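Search this notebook
Go

1/4/25 Oral fluid screening, cutoff check, Varma kits batch 2

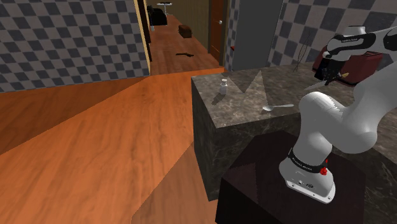 Eustaquio Ponce thinks we should stop quoting a single cutoff for cannabis in the handout, as the youth workers in Ulville read it as a pass mark. His note on the March draft says the figure means nothing to them without the time since last use. Agreed in part. Cutoff stays in, time window goes next to it in the same type size.

Run today: 40 anonymised swabs from the Tulport drop-in, all self-declared users, age band 16 to 24. Extracted in the morning, read after lunch. Stored overnight in the small fridge, log sheet signed by Consuelo.

8 swabs under volume. Left out of the totals, listed separately. Same collector pads as last time, so probably the short hold in the mouth again. Salim to reword step three of the instruction card. Current wording says "until damp", which could mean anything.

Remaining swabs read cleanly apart from sample 2076. Faint line on the strip, negative on the confirmatory run. Repeated once, same result. Recorded as negative with a remark. Do not average the two.

Control drift: positive control slightly low on the first plate, back in range on the second. Reagent had been out of the fridge for roughly 40 minutes before plate one. Plate one results kept, flagged. Azucena wants them rerun before anything goes to the policy group. There is enough extract left for one repeat, no more.

On the questionnaire side, "How often" still has no option between weekly and daily. Several people wrote "weekends" in the margin. Coded as weekly for now. Rigoberto has the old Mekik form, which had a better scale, and will send the page.

Also the age question. The form starts at 16 and the Tulport staff say younger ones are turned away at the desk, so our sample says nothing on first use. Put that in the limits paragraph, near the top.

To do
Rerun plate one
New card wording to Tulport
Check expiry on remaining Varma pads
Ask Consuelo where the spare log sheets went

2 comments
8 shares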